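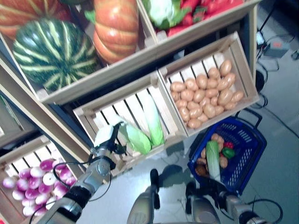 Potatoes in a slatted crate, with a watermelon and pumpkins on the shelf behind.

Sesgate Beauty Supply - Product and Range Meeting
Held 8 Aug 2025, back office, Morkcombe store
Present: store manager, buyer, two counter staff, web orders, bookkeeper (by phone)
Apologies: weekend supervisor

1. Last minutes
Agreed, except that item 4 should read "asked for" and not "received." The tester stands have still not come.

2. Goltar lip range
The buyer reported on the Goltar rep's visit. Goltar wants us to take 600 units of the new matte lip color for October, in 20 shades. The rep described the line as "transfer-proof." Counter staff wore two of the shades for a shift and both came off on a coffee cup before lunch. The buyer said the samples may have been an early batch. The manager asked why we were given an early batch to judge by, and there was no answer to that.

Web orders pointed out that the last Goltar launch sold well in four shades and the rest went to the clearance bin, where a good part of it still is. The bookkeeper would not support the full order at any discount so far offered.
Decided: no order until we have samples from the stock we would be sold. Buyer to ask whether shades can be picked singly.

3. Ogbonna brow gel
Sales at the Morkcombe counter were 75 tubes last month, up on the month before. The buyer puts this down to the new display. Counter staff put it down to the price cut, which started the same week. The manager does not think we can tell and does not want to pay for a second display on the strength of it.
Decided: price goes back up, display stays, look again next time.

4. Loyalty card
The card company's report claims 615 "active members." Web orders asked what active means. As far as anyone could find, it means the person has not asked to be removed. Bookkeeper to get a count of cards used at the till this year before we renew.

5. Holiday gift sets
Boxes cost more than last year. Staff would like fewer sets with full-size nail polish in them - customers complained about the minis, and fairly. Buyer to price both.

6. Any other business
Remover pads are out again. The cotton ones are to be reordered, as the cheap ones shed.

Next meeting: to be set once Goltar replies.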